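Section 4: Working the bag station alongside the arm
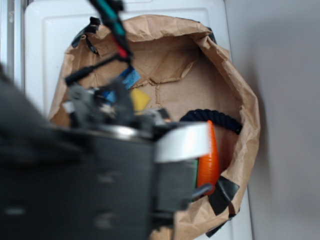
Written by the floor training desk, Skondville packing site. Revised September.

The Pavuvel brochure says the arm "frees up" the packer. Our experience at Skondville is that it changes what the packer does, and some of it is new work. Read this section before your first shift on the station.

Setting the bag

1. Press Pause and wait for the arm to stop.
2. Open a paper bag fully and set it on the white surface.
3. Roll the top edge outward, then fix the rim with black tape. Creases on the floor of the bag are fine.
4. Put in the practice items. Mix soft ones (sponges, rope) with firm ones.
5. Check that the cable hangs free of the rim, then press Resume.

Note: The supplier's figure is 300 picks an hour. We logged 187, and that was with a packer standing by to re-tape bags. Plan your breaks on our figure.

Caution: Never reach into the bag while the arm is live, even to straighten one item. Pause it first, every time.

When a pick fails

6. Let the arm try 2 times. After that, pause it and move the item by hand.
7. Write the failure on the Shim sheet. Do not leave it for the next shift.

Note: Stoppages are not to be counted against your own rate. If your supervisor at Hurerside tells you otherwise, show them this page.

Whether the station saves any labour is still an open question here. Re-taping, clearing and logging all take time, and none of it appears in the supplier's numbers. Put yours on the sheet.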